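Food Handling and Storage, Unit 3
Fruit after the harvest: what continues to happen
Prepared by Hina Orakzai, Sandport

3.1 The fruit is still alive

A fruit which was picked from the plant does not stop its life at that moment. It continues to breathe, it means it takes in oxygen and gives out carbon dioxide, water and heat. We call this respiration. Before the harvest the plant replaces what the fruit uses. After the harvest nothing is replaced, and the fruit lives from its own reserves until they are finished.

The speed of respiration depends mostly on temperature. A fruit kept at 20 degrees C uses its sugars and acids much faster than the same fruit near zero. Please remember this when you read the storage tables from Asik, where the same product has two very different storage times.

3.2 Two groups of fruits

Climacteric fruits show a strong rise in respiration when they ripen, and they can ripen after picking. Apples, pears, bananas, mangoes and kiwis belong here. A kiwi is normally picked when it is hard and full of starch. Later the starch changes into sugar and the flesh becomes soft.

Non-climacteric fruits do not have this rise. Strawberries, grapes, cherries and oranges are examples. They will not become sweeter on your kitchen shelf, so they must be picked when they are ready to eat.

With a kiwi the color of the skin helps us very little. It is brown when the fruit is hard and it is still brown when the fruit is ready. For judging ripeness we press gently near the end of the fruit, or we measure firmness and sugar.

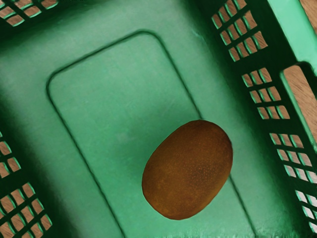 3.3 Ethylene

Ethylene is a gas, and it is also a plant hormone. Climacteric fruits produce it when they ripen, and it makes the fruits near them ripen too. Kiwis react to very small amounts of it. For this reason they are not stored in one room with apples - a mistake that is still common in small shops.

At home we can use the same effect in our favor. Put hard kiwis and one ripe apple into a paper bag, close it loosely, and check every day.

3.4 Loss of water

Most fresh fruit is more than four fifths water. When water leaves, the fruit loses weight first and its good look after. The grower is paid by weight, so the first loss already costs money. In a cold room we slow it down with high humidity and gentle air movement. Too much dry air from the fan does damage, also at the correct temperature.

Worked calculation: a packing room sells kiwis with a minimum weight of 65 g. A fruit enters the cold room at 67 g and loses 4 percent of its weight. It leaves with 64.3 g and is below the minimum. Sorting with a small reserve of weight would have avoided this.

3.5 Containers

A container protects the fruit from pressure and lets the heat of respiration go out. Holes in the walls help with the second task. The inside should be smooth, without sharp points, and easy to wash. Plastic is simple to clean. Cardboard takes up moisture and gets weak in a humid room, but it is light and cheap.

Do not fill over the rim. When containers are stacked, the upper one must rest on the walls of the lower one and never on the fruit.
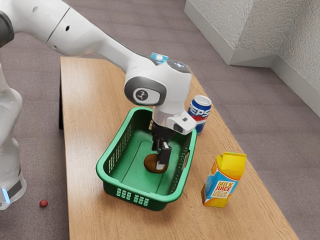 Fig. 2. Green plastic basket on a light wooden table.

3.6 For the next class

Read chapter 8 in Ansari, without the part on waxing. Then write half a page on this case: a shop in Hetden keeps kiwis and apples in one cold room, and the kiwis are soft too early. Explain the reason and propose two changes. The shop has no money for a second room.

Saqib Rind will collect the papers at the start of class. Please write by hand or print, as you prefer.

Last updated: Jan 23, 2025
Contact: Hina Orakzai, Sandport | Back to top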